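Ticket 88 - Gultus folding demos, hand-held gripper losing the grasp signal
Status: open
Site: Brustusden
Opened 31 Jul 2021

Teaching the folding task by hand with the Presine gripper. Fingers close fine on cloth but the log shows them open for the whole demo. Happens on denim mostly, shirts ok. 7 demos thrown out so far.

Tried first: restart of the recorder, no change. Fresh battery, no change. Re-ran the width calibration (full open, full closed, hold 2 seconds each), good for one demo then drifted again. Swapped the cable at the recorder end, same.

Checked the version on the tool, it's the May build. Fragkou say that build reads finger width off the sensor pair and drops the reading if the fingers come back too bright. Could be it, bed is next to the window and we had the curtain open. Not proved yet.

Unit 047 on the clothes pile, jeans nearest, fingers with a narrow gap between them.

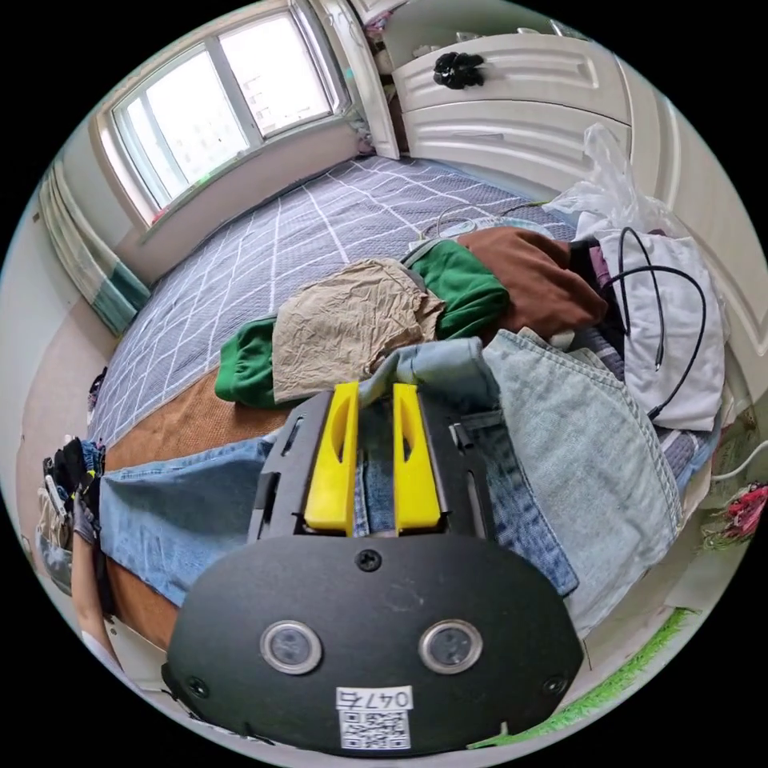

Do the bad demos have to be recorded again from scratch?

Only the ones where the width channel is flat from start to finish. If it drops out part way, trim to the last good grasp and keep that bit, the trainer will take short clips as long as there is one complete pick in it.

Update. Curtain drawn, lamp on, same garments. 4 demos, width trace looks right on all of them. Denim included. Then opened the curtain again for one more and it went flat the moment I turned toward the window. So light, very likely, not the cable.

Also noticed I was going in far too quick. Slower aproach, pause before closing, pause before lifting. Replay on the arm is much less jerky with those pauses in, it stopped snatching at the waistband.

To do
- ask Fragkou if the brightness cut-off can be changed in settings or needs a new build
- redo the flat ones, curtain shut
- recalibrate at the start of every batch untill we hear back
- tag denim seperately in the Gultus set so we can compare

Leaving open, waiting on Fragkou.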